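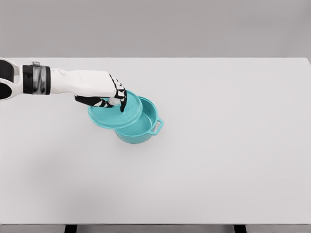

10/31/19. Glaze adhesion, Plellutetti tile blanks, second firing. Pulled the batch at 73 C on the kiln readout and let it sit until it could be handled without gloves. Crazing again on the white liner glaze, mostly toward the corners. The black slip underneath is sound wherever it was applied to bone-dry body. Where white meets black I want the kind of boundary the hand has between its matte white back and the black finger joints: two tones, one edge, no gray bleed. Current tiles have a bleed line I can catch with a fingernail.

Recipe as fired, for reference. Base is the Clurbridge frit at the supplier's ratio, silica unchanged, 2 percent bentonite for suspension. Sieved once. It should have been sieved twice; there was grit on the brush by the end of the bucket. Specific gravity was not recorded before dipping, so the thickness comparison between rows is weak. Thickness by needle gauge is heavier on the lower edge of every tile, consistent with draining vertically on the rack.

Schedule: slow ramp overnight, hold, then free cool with the vent plug in. The controller logged a stall at 473 C on the way up. No alarm. Element current looked normal when I checked, so either the thermocouple is drifting or the relay hung and recovered. Same stall shows in the February log at nearly the same point, which I did not notice back then. Swap the thermocouple before touching the relay.

Crazing. Usual reading is that glaze expansion is too high for the body. Two ways to go: more silica in the glaze, or a lower expansion boron source in place of part of the frit. Silica first, it is cheaper and we have it on the shelf. Brendan Ní Bhriain thinks the body is underfired and the glaze is being blamed for it. Possible. Absorption test will settle it: weigh dry, boil, cool in the water, weigh again. Tiles from the back of the shelf and from the front, kept separate. If the front tiles take up more water, Brendan is right and the recipe stays as it is.

Ink test on the earlier Sendari samples, left standing since the first firing. Lines that were not visible at unpacking are visible now. Delayed crazing, then, and possibly moisture expansion of the body. Do not sign off anything on the day it comes out of the kiln.

Bleed line. Tried wax resist on one row and tape on another. Wax gives the better edge but beads the glaze on top of it, and the beads have to come off with a damp sponge, which drags slip. Tape lifts slip if it is pulled after the glaze sets up – pull it while the surface still has some shine. Next round: wax only, sponge wrung nearly dry, one pass in one direction.

Ordered from Ruddock: cones, thermocouple, and 800 grit paper for dressing the test edges. The old paper is loaded and is polishing more than it cuts.

To do
Silica addition, line blend, small cups only
Absorption test, front and back shelf
Record specific gravity BEFORE dipping
Thermocouple, then rerun the empty ramp and watch the stall point
Relabel the Sendari box, the lid and the side do not agree

Kiln is free until Brendan's bisque load goes in. Wash on the bottom shelf is flaking, scrape and recoat before then.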